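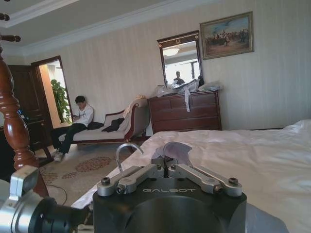

May, evening

I am tired but I want to write this before sleep, because tomorrow I will remember only the numbers. We are now past the half of the collection in the bedroom, and today for the first time I believe that the method of Oanh is better than mine.

My method was simple. The operator does the whole task from start to finish, and we keep every attempt, good or bad. Her method is to cut the task into short parts and to repeat only the part where the policy is weak. I was against it in our meeting at Brallbridge. I said that the robot will learn the pieces and never the joining between them. Davoud agreed with me then, so I felt very sure.
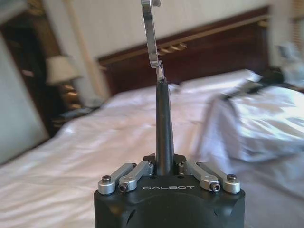 The joining is still my worry, and I spent the morning on it. We compared two policies, one trained on whole attempts and one on the short parts, with 50 trials for each. Mine lost 36 of them, hers lost four. I checked the sheet two times and then asked Babar to check it also. I suspect the wrist view is a part of the reason. When the gripper is over the bed, the white sheets fill most of the lower half of the picture, and one fold looks very much like another fold, so a long recording contains many moments which teach almost nothing. In the short parts we keep fewer of these moments. It is only my idea, and I have to test it with a different bed cover before I write it in the report.

Lunch was late. Sadao telephoned from Jullport and wanted to know if we can reach 3,000 recordings before the end of the month. I said yes too quickly. Afterwards I calculated it on paper and it is possible only if we do not change the labels again.

And I want to change the labels again! At the moment we write "hang" for everything from the first touch of the cloth until the gripper opens. This is too big.
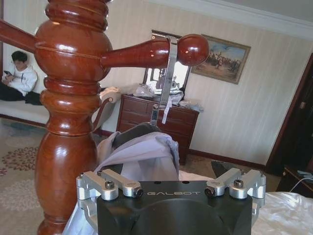

I would like to divide "hang" into three labels: approach, hook over, release. Thiện says that nobody can mark the border between the first and the second in the same way each time. We argued over it for a long time, in a friendly manner. My answer is that the furniture can give us the border. The peg of the coat rack ends in a round knob, and the metal hook sits just inside it, so the label can change when the hook passes the knob. He will mark a small set with this rule, I will mark the same set alone, and we will compare.

To do: send the trial sheet to Oanh, and tell her plainly that she was right — I owe her this. Ask Davoud for the other bed cover. Write to Sadao with the honest number.

Recent entries
The long meeting at Brallbridge
Notes on the Ziramham paper
First week with the new labels
A visit to Hodžić
What Babar changed in the trial sheet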